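Filed under: Home & Desk / Reader Questions

Your questions about keeping a paper recipe box

Ever since I wrote about my recipe box I've been getting the same handful of questions, so I'm putting all the answers in one spot. I'm not an expert, I just have a lot of cards (1,077 of them at last count, and yes I counted, it was November and raining) and strong feelings about dividers.

Why cards and not an app?

I tried two apps. The first one shut down and took my grandmother's dumplings with it, and the second wanted my thumb on the screen every thirty seconds while I was up to the wrist in dough. A card leans against the flour bag and stays there. I do keep scans of everything on an old laptop, so I'm not totally against computers!

What size should I buy?

I use 4 by 6. The 3 by 5 ones look sweeter in the box but my handwriting is big and I always ran onto the back, and then you're flipping a card with buttery fingers. If you inherited a box of the small ones, keep the small ones. Mixing sizes is a pain, the little cards sink down between the big ones and you never see them again.

Which cards do you like?

Stedetico makes a plain lined one that comes in packs of 200, and I've been through a few packs now. They take a ballpoint well. Fountain pen feathers a bit. The Kesix cards are thicker and really lovely, but the box fills up so fast with them that I only use those for gifts.

How do you sort everything?

By when I'd eat it, mostly. Breakfast, soups, weeknight, company, baking, and one called "someday" that I clean out every spring. I have 27 dividers in all because baking got out of hand and had to be split up (cookies alone have four). My friend Sieglinde Kröger files hers alphabetically by the person who gave her the recipe, and she can find anything in seconds. I could never. I'd forget who gave me what.
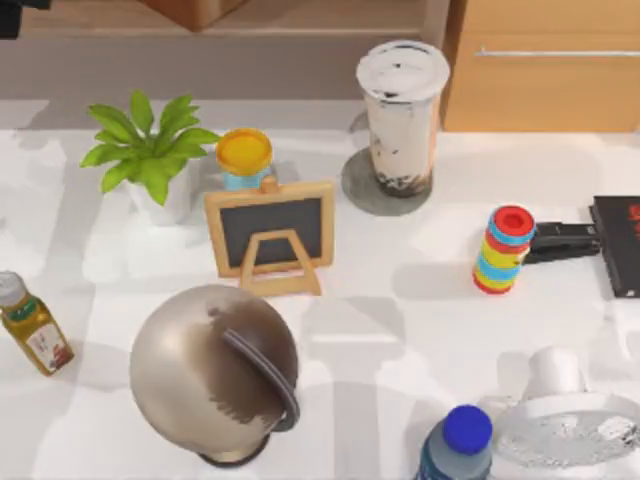 How do I stop the ink from smearing?

Let the card sit overnight before you file it, and use a ballpoint or a pigment pen. Gel pens are the worst for this, especially the glittery ones my niece gives me. For cards I use every week I slip them into a clear sleeve, and then a drip of soup just wipes off.

Should I laminate my old family cards?

Please don't! The heat can turn some older inks and it can't be undone later. I put mine in sleeves and keep a copied-out version for the kitchen. My mother's pie crust card has a thumbprint of shortening on it, and I wouldn't trade that for anything.

What do you write on a card besides the recipe?

The month I first made it, who it came from, and whatever I changed. I also write how it went over at the table, so there's one that says "Rüdiger had thirds" and another that says "never again, too much clove." Pan size goes in the top right corner. I left that off for years and I still have a lemon cake that could be meant for anything.

Can I add a recipe I've never cooked?

Sure, but mine go in "someday" and get a pencil check mark in the corner. Once I've made it and liked it, I copy it over in pen. It keeps the good sections good. Roughly half of them never make it out, and that's fine by me.

Where did you get your box?

At a yard sale, and there's no maker's name on it anywhere, so I can't help you find the same one. A few readers have told me they're happy with the one from Ruvinum. Whatever you get, take a card along and check that the lid closes with the card standing up straight. I've bought two that didn't!

Do you ever share the cards?

I'll copy one out for anybody who asks nicely. The originals stay in the house. I lent out my plum cake card once and it took eight months and a fairly awkward phone call to get it back.

Got one I missed? Leave it in the comments and I'll add it when I get a minute.

Related posts
Plum cake, two ways
Pens I tried on index cards
Copying out faded handwriting without going cross-eyed
What I cook from the "someday" section
A morning at the Weerakoon paper shop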